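Grudham Neighbourhood Learning Centre
Progress report to the Živković Family Foundation
Adult Literacy and Settlement Program, second reporting period

1. Purpose of this report

This report covers the second of the program's reporting periods under the current funding agreement. It sets out attendance, changes to the teaching schedule, the move to new rooms, staffing, spending and the matters on which the Centre seeks the Foundation's direction. It should be read with the first report, which described the recruitment of learners and the setting up of the evening classes.

2. Enrolment and attendance

At the close of the period 143 learners were enrolled across the day and evening streams. The funding agreement provides for a review if enrolment falls below the level agreed at the outset, and that point has not been reached.

The Centre planned to deliver 2,871 learner hours in the period and delivered 2,479. Most of the shortfall arose in the first weeks, when the evening stream could not run because the old building was closed after water came through the roof above the main classroom. Day classes were moved to the public library at short notice and lost fewer hours. The remainder is explained by ordinary absence, which was highest among learners working rotating shifts at the packing sheds.

The Centre has adjusted the timetable in response. The evening class now starts at 6.45 pm in place of 6.00 pm, and learners who miss a session on account of a roster change may attend the matching day class in the same week without giving notice. Attendance in the evening stream has improved under the new hours. The Centre does not yet have a full period of figures under this arrangement and will report on it separately.

3. Teaching program

The curriculum remains organised in four levels. Levels one and two concentrate on reading and writing for daily life: forms, notices, bills, school letters and medicine labels. Levels three and four prepare learners for further study or for workplace training.

During the period the level two materials were rewritten. The earlier workbook relied heavily on worksheets that learners had to finish at home, and many did not have the time or a quiet place to do so. The revised units can be completed in class. Mirjana Kelmendi, senior teacher, led the revision and tested each unit with both streams before it was adopted. Two units, on renting a home and on dealing with a power account, were changed again after learners pointed out that the sample letters did not resemble the ones they received.

A conversation group was added to the day stream at the request of learners. It has no set text and is open to all levels. The group was well attended from its first meeting, and the Centre proposes to continue it from existing funds.

The numeracy component has been slower to develop. The Centre had expected to buy a packaged course from Eltaditz, but the course was withdrawn from sale before the order could be placed. Teachers have since prepared their own material covering pay slips, measurement and household budgets. Levels one and two are complete. Level three is in draft and should be ready for use in October.

4. Accommodation

The Centre signed a lease on rooms in the former Voltura offices in Grudham. The rooms are on the ground floor, have step-free entry from the street and are a short walk from the bus stop. The lease runs for the remainder of the funding agreement with an option to extend.

Very little building work was needed. One internal door was widened, the lighting in the second classroom was replaced and the kitchen tap was repaired at the landlord's expense. The flooring was in sound condition and has been kept.

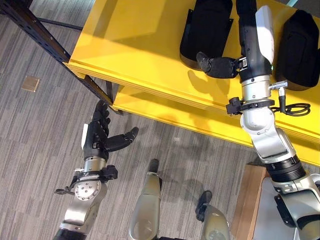 Yellow two-level table and striped grey carpet

Furniture was drawn as far as possible from the old building. Items damaged by water were written off and an insurance claim was lodged. The insurer has accepted the claim for furniture and is still considering the claim for books. A decision on the books is expected before the next report, and no replacement titles will be ordered until it is received, other than the dictionaries needed for level three.

Noise between the two classrooms remains a difficulty when both are in use. The dividing wall is thin, and teachers have at times arranged their lessons so that listening exercises do not overlap. The Centre has asked the landlord to price an additional lining for the wall.

5. Staffing

One part-time teacher left during the period to take up full-time work elsewhere. The vacancy was advertised locally and filled after a second round of interviews. Gheorghița Barbu, program manager, carried some of the evening teaching in the meantime, and as a result the learner survey planned for this period was delayed. The survey has now been drafted in plain language and will be offered on paper and by interview.

All teaching staff completed the refresher course in child safety required by the agreement. Planned training in teaching adults with little prior schooling was postponed - the trainer was unavailable on the dates offered - and has been rebooked.

6. Spending

Spending was within the approved budget overall. Salaries were below budget while the teaching position was vacant. Rent and removal costs were above budget, as foreshadowed in correspondence at the time of the closure. The Centre met the difference from the salary saving with the Foundation's written consent. No other transfer between budget lines was made. The statement of income and spending is provided under separate cover.

7. Matters for direction

The Foundation's direction is sought on the following.

Whether the learner hours lost during the closure may be carried forward and delivered in the next period, with an additional evening class at level one.

Whether the unspent portion of the amount set aside for the Eltaditz course may be applied to printing the Centre's own numeracy material.

Whether the learner survey may be submitted with the third report.

The Centre would be grateful for a reply before the new timetable is issued to learners.

Submitted by Gheorghița Barbu, Program Manager
Grudham Neighbourhood Learning Centre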